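发件人：Urszula Marciniak
收件人：夹爪试用邮件列表
主题：回复：手持夹爪两种指垫的比较

Sarita 在上一封里写道：

> Virkosgate 那边想在九月定下指垫的型号。你们手上两种都用过了，能不能写一下差别？我主要关心抓圆瓶子时打不打滑，还有指垫多久要换。另外线缆的走法也请说明一下，我们这边老是缠到手腕。
> Sarita Rana

大家好，

先回 Sarita 的问题，顺便抄送列表。

我们比较的是 Verstraete 的薄垫和 Cekness 的厚垫，夹爪本体相同，控制器也都是 Imside 那台，固件没有动过。每种垫子各做了 700 次抓取，物品一共 17 件，瓶子、杯子、盒子都有。操作的人左右手各拿一只夹爪，坐着或站着都可以，桌面高度不变。

最难的一类是带泵头的瓶子。瓶肩是斜的，夹得太高会往上滑，夹得太低又容易碰到外面套的容器。我们后来统一要求夹在泵头下面一点的位置，夹爪从右侧伸过去，另一只手留在桌子前沿不动。
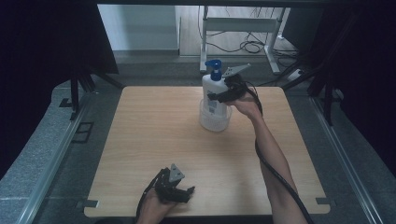 薄垫夹瓶肩时需要比厚垫多用力吗？
需要多压一点，控制器上的夹持力要调高一档，厚垫用默认档就够。

厚垫的问题在别处。它占掉了一部分开口，粗一点的杯子放不进去，17 件里有两件只能用薄垫抓。薄垫夹盒子的边角也更准，位置偏了手上马上能感觉到。厚垫软，偏几毫米照样夹得起来，做数据的时候未必是好事，回放时姿态会有偏差。

线缆我们试过两种走法。一种从手掌下面走，转腕的时候会顶到桌沿，做了半天就放弃了。现在是从夹爪出来以后绕过手背，再沿前臂外侧往下。手背上要留一个松的弯，太紧的话手腕往里扣时会拽住夹爪。缠手腕多半是这个弯留得太长，Sarita 你们可以先收短一些试试。

再说磨损。我们每抓 100 次停下来看一次指垫，各看了 7 次，主要看三个地方：垫子下端、垫子和塑料指体相接的那条缝，还有垫面的平整程度。看的时候把两指张开，对着浅色桌面，缺口和毛边比较容易发现。下端有撕开的碎边、接缝附近有小裂口或折痕，都要记下来，左右两指分开记。

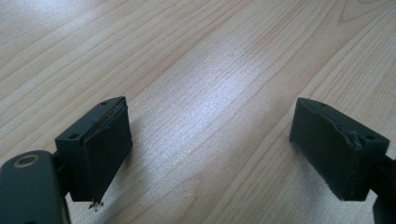

Urszula Marciniak

更换的标准目前是这样定的：下端碎边不影响夹持面的，剪掉继续用；接缝处的裂口如果能用指甲挑起来，就换。两侧一起换，不要只换一边，新旧垫子摩擦不一样，瓶子会在夹爪里转。换垫时指体顶面的螺丝不用拆，动了以后要重新标定开口，比较费时间。

我的意见是 Virkosgate 如果以瓶子为主就用厚垫，物品杂的话还是薄垫。两种混着用也行，但每次换完要在记录里写清楚，夹持力的档位也要跟着改回来。我们有一批记录就是忘了改档位，最后没法用。

相机的事这次没有比，等支架到了另外发一封。原始表格放在共享目录的“指垫”下面，左右手是分开的两个表，看的时候注意表头。哪位手上有别的垫子，尺寸合适的话也请寄一对过来，我按同样的办法再做一轮。

Urszula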